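Kerance gets its big table back

I walked into the Kerance community workroom on 21 March 2025 and went straight to the table, like everyone else did.

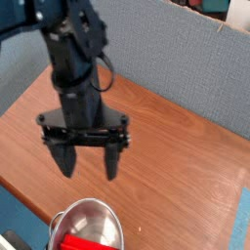

Gönül Bozkurt spent 16 evenings on it, and she still wasn't sure she'd stopped at the right moment. "I could have gone on sanding until summer," she told me, laughing. The top had been under a coat of brown paint for as long as I've been coming here, and I had no idea there was grain like that hiding under it – wavy, streaky, a warm orange-brown that goes almost pink where the light catches it. I kept wanting to run my hand over it (I did, twice!).

Money for the supplies came from the winter sale, which brought in $3,000, and there's enough left over to do the stools next. Rianne Claeys is picking the finish for those, and she's leaning toward something darker. I'm not convinced, but she has a better eye than I do.

The room opens again for regular use at 9 in the morning on March 30. Bookbinding and model making go back on the schedule first, and Gönül has one request for all of us – please put a mat down before you get the glue out. Sign-up sheets are by the door.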